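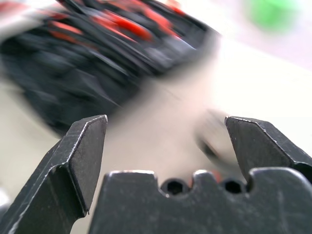

Unit 8: The Literary Interview

Reading for this week: the Wanstead packet, first half. Bring a printed copy, marked up.

An interview with a writer is an edited text. The talk may run two hours and the published piece 3,000 words. Somebody chose what stayed in. As you read, mark the places where the subject changes suddenly — a cut was probably made there.

Terms to know
Headnote: the short paragraph before the first question. It gives the writer's books, prizes and home city.
Q and A: questions and answers set out in turn, with little comment.
Profile: the talk is broken up and placed inside the interviewer's own prose.

The Rever interview in the packet is a Q and A. The Buthelezi piece is a profile. Compare how much of each is the writer's own speech.
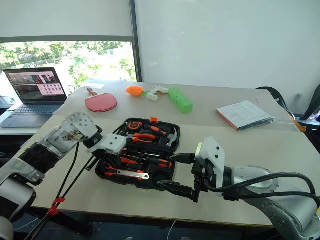

Preparing questions

Read at least one full book by your subject before you write any questions. Avoid "Where do you get your ideas?" Ask about a page, a character or a line. Long questions tend to get short answers.

Assignment

Interview a local writer, in person or by phone. Hand in the full transcript and an edited version of 2,233 words or fewer, with a headnote of no more than 80 words. Both are due the first class in June.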